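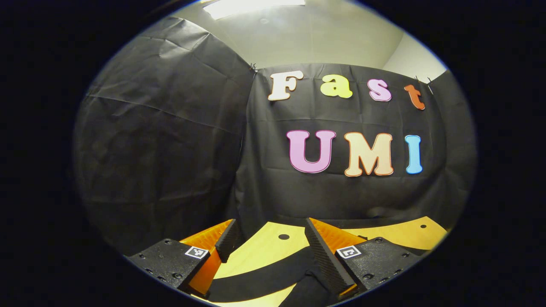

Aryee Bench Backdrop with two black cloths hung and the letters up, from behind an open hand-held gripper.

Aryee Bench Backdrop for robotics clubs
Sold by Girkatico, Detstead
$58 per set

Hi, I'm Korkor Sarpong. I run the Urnolance robotics club at Detstead, and I also look after the club and classroom pages for Girkatico, so this listing is going to be longer than the ones for screws and cable ties. Sorry in advance! I've lived with this thing since January and I have opinions.

The Aryee is a black cloth surround for a tabletop. You hang one sheet across the back and bring another around the side, and whatever your students are doing with their grippers now happens against plain black. My club works on cloth handling – shirts mostly, picking them up by the collar, spreading them out, folding them – and we record the demonstrations with cameras mounted on hand-held grippers. Before the backdrop, every recording had a bookshelf in it, plus three kids eating chips and whoever was walking to the restroom. Going back through those files was miserable.

What's in the set

Two sheets of matte black fabric
A bag of small black binder clips
A folding frame to drape the sheets over
A drawstring bag that fits everything if you roll the cloth tightly (if you stuff it, you'll be fighting the drawstring)

The table isn't included. You want one at least as wide as your students' reach, and a cable hole near the back is really handy if you've got one. Grippers, cameras and clothes are yours to supply too. The foam letters are a separate item and I get to them further down.

Putting it up

Unfold the frame behind the table first, before anybody puts their laptop down. Hang the back sheet over it and clip the top corner, then work along. The side sheet goes on second and overlaps at the corner. Let the bottom of the cloth come right down to the tabletop. Our first few tries left a strip of wall showing under the hem, and one of my ninth graders noticed it after a whole afternoon of recording. She was very polite about it. I was less polite.

Don't pull the cloth drum-tight. It'll creep off the clips by the end of the session and you'll hear the little ping of one hitting the floor. Some looseness is fine. You'll still get wall and ceiling above the top edge if your cameras have very wide lenses, and we've just accepted that. What we care about is that the area behind the hands stays plain and stays the same from one recording to the next.

Two students can set it up between them once they've done it with you a couple of times. Have one hold and one clip. With four helping it takes twice as long, I don't know why.
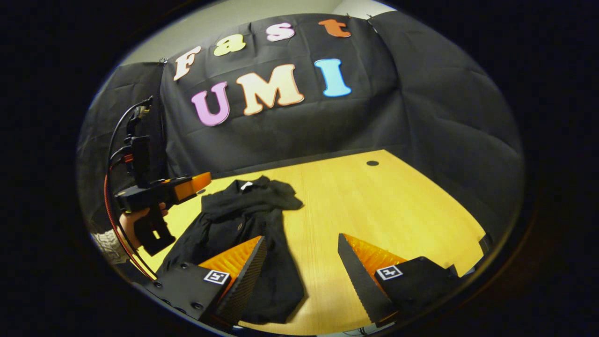

Can we put black clothes on the table with a black backdrop behind them?
You can, because the clothes lie on the tabletop and get their contrast from that, so use a light-colored table. On a dark table, choose lighter clothes.

Lighting is the other thing people write to me about. We use the ordinary ceiling light and leave it on for the whole session. Before that we used to let daylight in, and the recordings from two o'clock and the ones from four o'clock looked like different rooms. If your room has blinds, pull them. If it doesn't, at least write down when you recorded. The fabric is matte, so it doesn't throw much glare back at you, but folds near a lamp can still pick up a grayish shine. Move the lamp.

About the letters

The big colorful foam letters are the part the students fell in love with. Ours say "Fast" on the top row and "UMI" underneath, in pinks and creams and a really nice sky blue. You can order a sheet of mixed letters as an add-on and spell whatever you like. They're light enough that the cloth doesn't sag badly under them.

Now, do you need letters? Nope. They're cheerful, and when you've got a folder full of recordings it's nice to know at a glance which setup you're looking at. The one rule I'd give you is to leave them alone once you start a batch. If they get rearranged halfway through by someone with a sense of humor (you know who you are), note it in the log and start a new batch.

How we use it in club

I have 27 students this year, so they can't all crowd around one table. We work in pairs. One student handles the grippers and the other lays out the shirt and keeps the log. Then they swap. The shirt goes down a bit differently every time, crumpled or half folded or with a sleeve hanging out, and the person with the grippers has to deal with whatever they get. Keep your cables running down and away to one side, and remind people to keep those square black-and-white markers on the fingers clear of tape and stickers. I have peeled a smiley face off one.

Our goal for the fall project is 300 good demonstrations of a single fold. That sounds like a lot to a fifteen-year-old. It is a lot! But the setup being already there when they walk in makes it feel possible, and I've had pairs ask to stay late. For a smaller club I'd pick one garment and one fold and see how far you get by winter break.

If you're teaching this as a class, give a whole period to setup and practice grabs and don't record anything. They'll squeeze the fingers at each other for ten minutes. Let them. After that they settle down and start asking good questions, like why a collar is easier to find than a hem.

Care

Lint roller, cold wash, hang to dry. No fabric softener. White cat hair shows up amazingly well on it, so store it in the bag if you're taking it home. Chalk is worse than cat hair. Check the clips now and then and toss any with bent arms, they'll snag the cloth.

Things I'd change

The frame feet stick out further than I'd like and have caught my shoe more than once. I've asked for shorter ones. The drawstring bag could also use a handle. Neither of those would stop me from ordering a second set, and we're doing that as soon as we get the room next door.

Ordering

Sets ship from Detstead. Schools can send a purchase order instead of paying by card, just put the club or class name on it so I know who to write back to. The letter sheet and spare clips are listed under add-ons.

Page updated 3 September 2025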